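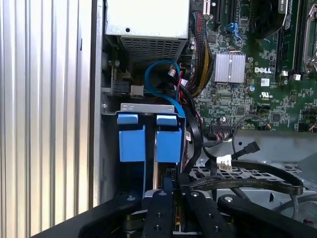
The Binder

Dec 16, 2023

I own a binder of instruction manuals. It is green, it is three inches thick, and it has moved with me twice. In all that time I have opened it mostly to put more manuals in.

I bring this up because in November the dishwasher started making a noise like a man clearing his throat before a toast, and I thought, at last. This is what the binder is for. I got it down from the shelf over the washing machine, blew the dust off, sat at the kitchen table with a cup of tea and felt like a person who has her life in order.

The dishwasher manual was not in the binder.

I want to be fair to the binder, so let me tell you what was in it. The manual for a bread machine, an Avero, which I gave to Ayanda Dlamini when she moved to Coltudside and which she has since given to somebody else. The manual for a phone with buttons. Assembly instructions for a Furnine bookcase, with my own handwriting in the margin at step 6 saying NO. OTHER WAY. A warranty card for an umbrella. I did not know umbrellas came with a warranty and would like to have known that on several occasions. And a very thick booklet, in what looks like every language in Europe, for an iron.

The iron I still have. I read its booklet that evening, as the dishwasher cleared its throat behind me, and learned that I should not iron clothes while wearing them. I have done this. I did it on the morning of my cousin's wedding, a collar, quickly, and I stand by it.

Anyway, that got me reading. I've lived in this apartment for 9 years and it had never once crossed my mind to read any of these things the way you'd read a book. I recommend it if you are short of a novel. The manuals from the older appliances have a real voice. You can tell a person wrote them, probably in a cardigan. The bread machine one says, on the first page, "Please do not be discouraged by your first loaf." I was discouraged by my first loaf! Nobody had ever put it so kindly. There's a section further in called "If The Loaf Has Fallen" that I would happily have read out at a funeral.

The newer ones are a sheet of thin paper folded so that it can never be refolded, with drawings of a bald figure who has no mouth. The bald figure is shown lifting a box alone, with an X through him, and then lifting a box with another bald figure, and they are both fine. I find those two oddly moving. I put up the Furnine bookcase by myself, so you could say I am the one with the X.

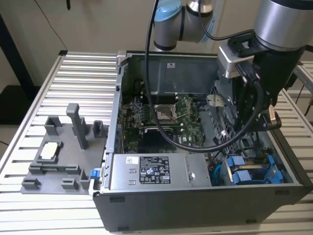
What I miss in the new manuals is the page with the exploded drawing, where every part floats a little way off from its neighbor and has a thin line running to a number. My father could look at one of those for an entire evening. He liked to know what was in a thing, whether or not it was broken, and he believed that anybody selling you a machine with no drawing had something to hide. Computers were his exception. He said you didn't need the drawing, you just took the side off. And looking at a desktop tower like this one, lying on its side on a slatted table with everything out in the open, I do see what he meant. It's a box with boxes in it. My dishwasher has a side too, presumably, but it is pushed up against a cabinet and I have decided to respect its privacy.

I asked at work who else keeps their manuals. This turned out to be a more personal question than I had planned. Pravesh Hlongwane said he throws them out with the packaging, on the day, and said it in the tone of somebody telling you he sleeps with the window open. Oratile Pillay keeps hers taped to the back of the actual appliance, and I had to go and stand by the copier for a minute after hearing that. It's so obviously correct. I have had a three-inch binder for most of my adult life and at no point did I think of tape.

And then Cameron Dunbar pointed out that they are all on the internet. Yes, Cameron. I know they are. I did look up the dishwasher, and I would like to describe how that went.

You type in the model number. To get the model number you need to find the little sticker, which on my dishwasher is on the inner edge of the door, gone gray from steam, and readable only if you crouch and hold a flashlight in your teeth. Then you get a page that wants to sell you a different dishwasher. Then a page that has your manual but would like your email address first, and your birthday. Then a video in which a man films his own kitchen floor for a long while. At the end of it he says "and that's your problem right there" and the thing he is pointing at is behind his thumb.

I did find it in the end. The troubleshooting table was on page 121. It had a row for "Unusual noise," and next to it, under cause, it said "Some noises are normal." Under remedy there was a dash.

I thought about that dash for days. My mother used to answer questions in much the same way. 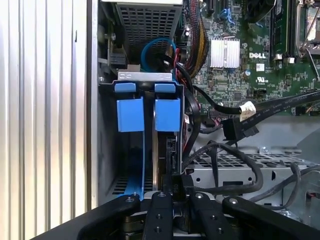 Hard drive in its cage, inside the Dell.

So I did what I should have done to begin with and rang the number on the fridge magnet, which I also keep and which has never let me down. Bongani Engelbrecht came out from Paewai Street with a bag of tools and a flask. He listened to the dishwasher with his head tilted, the way you'd listen to a child explain a dream, and then he took out the bottom basket and a thing underneath it and held up an olive pit.

It was an olive pit. I don't even particularly like olives. He was in the apartment for 10 minutes, some of which was flask.

I asked him, on his way out, whether he ever reads the manuals. He gave this more thought than it deserved. He said he'd read one once, for a boiler, and it was for a different boiler. I tried to get him to take the Avero booklet home for his wife, who bakes, but they don't have the machine, and I could see how it might look odd.

You'd think I would have thrown the binder out after that. I had the recycling bag open and everything. I took out the umbrella warranty (expired), the phone with buttons, and a leaflet for a smoke alarm that I believe belonged to the previous tenant. Then I got to the bread one and put it back. Then I put the iron back, since we are still together. I kept the Furnine page too, for the handwriting. I seem to have been very angry, and I pressed so hard that you can feel the NO from the other side.

The dishwasher manual showed up last week, by the way. It was in the dishwasher box, flattened, behind the wardrobe, where I was keeping it in case I ever had to send the dishwasher back. I have punched holes in it and it's in the binder now, at the front. I've also bought tape.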